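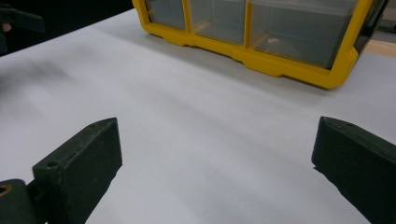 White tabletop, smooth finish

Home Workshop and Repair > Work Surfaces

White tabletop shows gray haze after cleaning. Residue or wear?

Posted by drukier_bench in May

I have a white laminate work table, a Lunon, bought used. The top has a low sheen. After I wipe it down with a damp cloth and a little dish soap it dries with a gray haze, mostly visible from a low angle with the lamp on. A second wipe with plain water moves the haze but does not remove it. Glass cleaner makes it streaky.

The previous owner used some kind of spray polish on it. I don't know which one. I would like to know if this is a film that can be taken off or if the top layer is worn through. I have a bottle of Drurine degreaser and a pack of 2000 grit paper on hand but have not used either one yet. The table is used for sorting screws and small electronics, so looks are secondary, but labels and tape no longer stick to it, and I need them to.

2 answers

ocampo_flats

Tape not sticking points to a film. Worn laminate usually holds tape better than new laminate, as the surface is rougher. Spray polishes often contain silicone or wax, and dish soap at normal strength does very little to either.

Test a patch near a back corner first:

Wipe the patch with isopropyl alcohol on a white cotton cloth. Turn the cloth to a clean side with every pass. If the cloth picks up gray or yellow, you are removing polish. Let the patch dry, then press on a strip of masking tape and pull it off slowly. Compare the pull with an untreated patch.

If alcohol does nothing, try mineral spirits on a second patch, with a window open and no heaters running. Follow with soap and water, then plain water, then a dry towel. Do not let the water dry by itself — hard water leaves a haze of its own, and you may have both problems at once.

Keep the 2000 grit away from it. The pattern layer under the clear coat is thin, and any sanding will leave a dull patch that collects dirt from then on. I would hold off on the degreaser as well until you have read the label. Some are strongly alkaline and will attack the glue line at the edge banding.
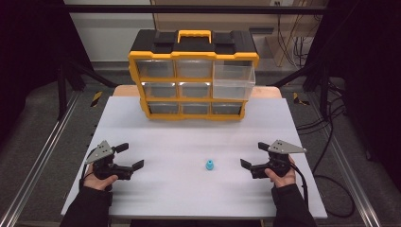
Work Surfaces and Storage Group

For small parts storage, keep the drawers in a separate case. Loose screws dragged over a laminate top cause fine scratches, and those also show up as gray under a low lamp. A fingernail will not catch on them, so use a magnifier to tell scratches from film. Film smears under a thumb. Scratches do not.

benchrat639

had the same thing, it was fabric softener in the rags. wash them without it. I used white vinegar and water after that and it came out ok

drukier_bench

Alcohol worked on the test patch. The cloth came away yellow and the tape holds. It took 2 passes. There is still a faint haze near the front edge that does not smear, so I assume those are scratches and will leave them alone. Switching rags too.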